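Do remotes really need their batteries taken out?

I keep running into the same piece of advice, and this month it came from three directions at once: if a remote is going to sit unused, take the batteries out, put everything in a sealed box, label the box.
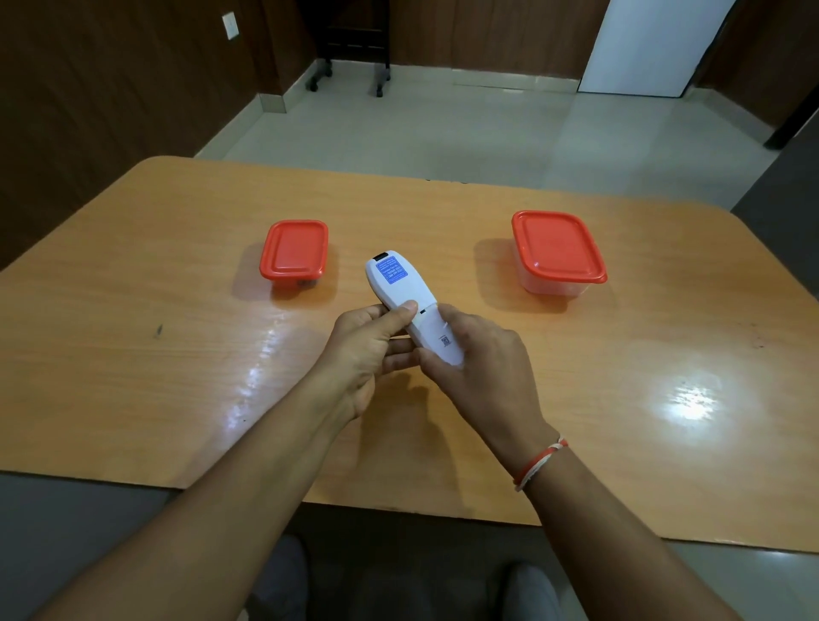 The Palomino newsletter had it under spring storage. Then a long post on the Clotgate forum repeated it nearly word for word, with a warning about leaking cells that made it sound like every drawer in the country is quietly corroding. And the Brundero shop, the one that sells boxes, thinks you should buy boxes. Fine.

I'm not against it. I've opened a flashlight and found that white crust on the springs, and it's no fun to scrape off. But I've also pulled an air conditioner remote out of a drawer in April, after a whole winter in there with the same two batteries, and it was perfectly clean inside. One crusty flashlight and one clean remote don't prove anything either way, and I suspect the people writing the advice have about as much evidence as I do.

What bothers me more is the box part. The Clotgate post wanted one container per device, with the remote, the loose batteries, the manual and any spare screws. I own plenty of plastic tubs with lids. They came from the kitchen and I'd like them to go back there someday. Every tub that gets drafted into holding gadgets is a tub I won't find when there's leftover rice, and the lids wander off even faster.

There's also the matter of finding things. A remote in a drawer is in the drawer. A remote in a tub is in one of the tubs, probably under a heavier tub, on a shelf I can't reach without a chair. The author claimed a set of 96 printed labels solves this. Who has 96 things to label?

So on Thursday I did a smaller version. Batteries out of anything I won't touch until next year, a rubber band around the pair, and the pair kept in the same drawer as the remote. It took 19 minutes, most of it spent on one battery cover that slides when it feels like it.

The Oltier leaflet also says to wipe the contacts with vinegar first. I skipped that. If I open the drawer next spring and find green fuzz, I'll say so on here.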